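Tilava talk, speaker notes, v3 (Tharun)
25 min slot, keep 5 for questions. Lucie Grewal on clicker. Don't read slides out loud!!

SLIDE 1 - title
Say name, say team. Thank organizers. Skip the company history, they had it this morning.
One line on what this is: how we collect examples for kitchen prep tasks, what we got wrong, what we'd do again. Not a model talk. If people want the model, Lucie has the afternoon session.

SLIDE 2 - wrist views
Leave up while talking. Sandwich table, squeeze bottle task.
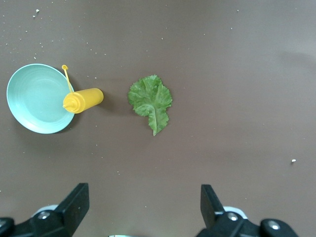
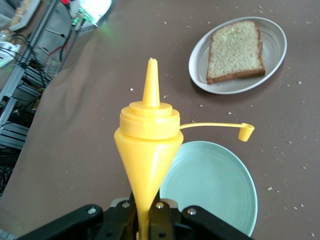 Say: the policy gets this view plus one from overhead, nothing else. So every choice about the table is a choice about the data. Plate color, crumbs, where the bottle lies.
Pause. Let them look. Don't fill the silence.

SLIDE 3 - why the bottle
People ask why not blocks. Blocks are fine, we did blocks for a year. Problem is blocks forgive you. Grab one a bit wrong, still got a block.
Squeeze bottle: soft, round, slides when you nudge it. Nozzle has to end up pointing somewhere useful. Grip too hard and you've made a mess before you wanted one. Strap and stopper swing about and get in the way.
Also it's a job someone really wants done. Wong (the catering people, first partner) asked for sauce before they asked for anything else.

SLIDE 4 - the numbers
1,246 episodes kept on the bottle task. Say it slowly, people write it down.
First 700 all by one operator. Mistake, get to that on slide 6.
80 held back for testing, never touched, never looked at during tuning. Somebody will ask if we peeked. We did not peek.
An episode = start pose to release. Not "until it looks done". We changed that definition once and it cost us two weeks of relabeling.

SLIDE 5 - what goes in an episode
Quick one, they know most of this.
- both camera streams, joint positions, gripper width
- one sentence saying what the task is, typed BEFORE the take
- operator initials
- a keep / fix / drop mark, set by someone other than the operator
The sentence before the take thing. Used to write it after. People write what happened instead of what they were going for. So you get "moves bottle near plate" on a take where the goal was to put it ON the plate. Model learns that near is fine. Near isn't fine.
(if running late cut the gripper width aside, it's only interesting to three people)

SLIDE 6 - one operator problem
This is the bit I want them to remeber.
700 episodes, same pair of hands. Smooth, quick, lovely to watch. Loss went down like a dream. Then Lucie sat down to do a shift and the policy, trained on mine, was useless from any start position she set up. I always left the bottle in the same sort of spot with the same sort of angle. Had no idea I was doing it.
Show the scatter plot. Start positions, mine in orange. It's a blob. Get the laugh, move on.
Fix: start layouts now come off a card. Shuffle, draw, set the table to match, go. Operators hated it for a week. Then they stopped noticing.
Second fix, swap operators every half hour. Tired people drive differently, turns out that's useful up to a point and then it's just bad data.

SLIDE 7 - mess
We wiped the table between takes in the early days. Very tidy. Then ran it at the Wong kitchen and crumbs threw it off completly. It had never met a crumb.
Now the rule is wipe at start of shift and then leave it. Bread sheds, leaves shed, let it build up. Wipe only if something's wet.
Someone will ask why not add fake crumbs in software. Tried it. Helped a little. Real ones move when the fingers go past, painted ones don't. Don't get dragged into this, park it for the hallway.
Same story with food items lying about. We put things on the table that have no part in the take. Leaf, slice of bread, second plate. Operator must not touch them. If they get bumped, keep the take and mark it "bumped".

SLIDE 8 - failures
Big argument on the team. Do you keep the takes where it goes wrong?
My view at the start: no, drop them all.
Lucie's view: keep the ones where operator recovers. Bottle tips, you regrasp, carry on.
She was right. Say that out loud, she's in the room.
Rule we ended with: recovery stays if it ends in the goal. If the operator gives up and reaches in by hand, drop it. If the goal gets met some odd way (pushed instead of lifted) mark "fix" and two of us look at it together.
We went further and started staging bad starts on purpose. Bottle lying half on the rim of a plate. Nozzle pointing the wrong way. Bottle too close to something else. Those are slow, operators get maybe half as many done in a shift. Worth it. Biggest jump we saw from any single change, including the new gripper pads from Sillano.

SLIDE 9 - review
Zirkon = our in-house review tool. Nothing clever. Plays both streams side by side at double speed, three keys, keep / fix / drop.
Reviewers see the last 600 episodes as a contact sheet too, first frame of each. This is the cheapest trick in the whole talk. You spot sameness in ten seconds that you'd never catch playing takes one at a time. My orange blob would have been dead on day two.
Also catches a knocked camera. We lost most of a November week to a wrist camera that had rotated a hair. Every take looked fine by itself. On the sheet they lean.
Now: check screws on camera bracket start of shift, take a still of the target sheet, compare. Boring, do it.

SLIDE 10 - what we'd do different
- cards from the start
- second operator in the first week, even if they're slow
- write the end-of-episode rule down before anyone records anything
- don't chase the count. Management likes the count. I liked the count. Half of my 700 could go and the policy wouldn't notice, we checked
- pay for proper chairs (laugh maybe)

SLIDE 11 - open stuff
How hard the operator is squeezing: we log width, we don't log force. For moving the bottle ok. For dispensing, no. Next rig gets force sensing in the fingers, waiting on parts.
Clear plastic bottles. Ugh. Depth is hopeless on them and color isn't much better. If anyone here has a good answer come find me.
How many start layouts is enough? Don't know. We add some, it gets better, we add some more. Would love a real stopping rule.

QUESTIONS, likely ones
Sharing the data? Not yet, partner agreement. Cards and the keep/fix/drop guide yes, Lucie has the link.
Simulation? See slide 7, short answer, some, for layouts, not for soft stuff.
How long to train a new operator? A shift to be useful, a week before we trust their takes without a second look.
Does it transfer to other bottles? Same shape yes. Pump tops no.

CHECK BEFORE GOING ON
clicker batteries
scatter plot is the NEW one, old one has the wrong axis label
video on slide 8 plays w/o sound
water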